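The Delay at Sendov

Tatu Mrema had been told that the model was correct, and had been told it often enough to start doubting it.

The paper from Prarell ran to 24 pages and had arrived with a covering note that used the word "adequate" twice. It dealt with a radar return from an aircraft in a hard turn. If the range changed smoothly, the delay changed smoothly. If the pilot threw the thing over on one wing, there was a kink in the curve, and the paper had a term for the kink. Tatu read the term several times. It looked to him like something bolted on after lunch.

"It's fitted," he said.

"It's derived," said Bakilana, across the desk. She had signed it off and did not want it back.

"From what?"

"From the equations of motion. Page nine."

He turned to page nine. The equations of motion were there, and so was a sentence beginning "It is natural to assume". In Tatu's experience that sentence usually sat on top of a hole.

He took the paper down to the long room where the Griltero people kept their benches and where it was quiet after five. The recordings from the Sendov range were on the old machine, 2,332 of them, most of straight and level flight by crews who wanted their tea. You could fit a ruler to those. He sorted them by the sharpest change in speed and threw away everything but the top of the list. 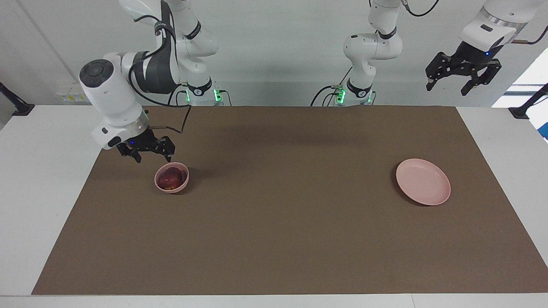
The long room, arm and pink bowl.

The first recording behaved. So did the one after it. He was nearly annoyed. The predicted delay ran along the measured one like a dog beside a bicycle, and when the aircraft turned, it turned too.

Then he came to a flight from August, and the line came away.

It was a small gap. Anyone making a slide of it would have chosen a thick pen and it would have vanished. But it opened at the start of the turn and did not close until well after the aircraft had levelled out, and all that time the model went on reporting that it was very sure of itself. That was what bothered him. He could forgive a sum for being wrong. This one had been told never to let its uncertainty grow past a certain size, and it was keeping to the rule while the aircraft went somewhere else.

He rang Bakilana at home.

"One flight," she said, when he had finished.

"One that I've found."

"It might be the recording. They had a bad clock that summer."

"Did they? Who says?"

There was a pause, with a television in it.

"Prarell says," she admitted.

"Of course they do."

"Tatu, they want an answer tomorrow. Two words would do. You know which two."

He did know. He had written them under plenty of other people's work, and once or twice he had even believed them. He looked at page nine again, at the natural thing he was being asked to assume, and took the cap off his pen.

Beside the sentence he wrote "Why?" and then, as it seemed a bit bare, the number of the August flight. He put the paper in Bakilana's tray on his way out, face up, and went to catch his bus.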